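Pedell grasping is a method in robotics for teaching two-fingered grippers to pick up soft packaging such as pouches and sachets. It was developed at the Lekisside laboratory by a group under Alina Ardeleanu and first released on 2 Sep 2020. A person works with hand-held grippers in ordinary kitchens, and a policy is then trained on the recorded motions -- no robot is needed until the very end!

The first collection held 258 demonstrations, 142 of them with foil pouches. Its most striking result concerns wrinkles: the trained policy learned to treat a fold as a good place to hold. Later work at Gerkent extended the method to 7 kitchens, with the Lozano controller handling finger pressure.
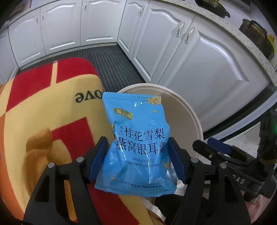
A foil-style snack pouch held upright between the finger pads, with a second gripper at right.

See also: Lozano controller; Deformable object handling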